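Ticket 398 - Pallcombe flat, folding table in lounge
Status: open
Logged 2018-02-20

Reported: table rocks when leaned on, mark on the top won't shift. Tenant wants it fixed or swapped.

Went over late morning. Rocking confirmed, front right corner drops a few mm if you press on it. Floor checked with the short level, fine. Moved table 300 mm along, same rock, so it's the table. Opened and closed the legs twice, crossing pivot a bit stiff but no play in it. Rubber feet all on. One feels harder than the rest and slightly worn on the inside edge, my money is on that.

Tried a folded bit of card under it. Rock gone. Took card out again, rock back.
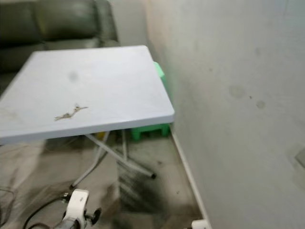 Table top by the wall, smudge towards the back, scuffs to the left.

Mark: damp cloth first, no change. Then washing up liquid, warm water, left it a while. Maybe a touch fainter, hard to say. Didnt use the cream cleaner, it dulled the top on the Golledside one in January and we had to write that off. Lighter streaks look like wear, leaving those alone. Brown crumpled bit on the top is just a leaf or twig or somthing, brush off.

Parts: asked Nurkmont for a set of feet. They only list 40 mm and the old ones are smaller, waiting to hear if they do the next size down. New table from them is more than 80 quid so not ordering yet.

Tenant told: ok to use for meals, no sitting on it, nothing heavy on the front right corner. Can stay where it is between sofa and wall, green stool can stay too.

To do
- chase Nurkmont re feet
- fit feet, recheck rock
- try melamine sponge on mark, small patch first
- oil pivot

Leave open till feet are in.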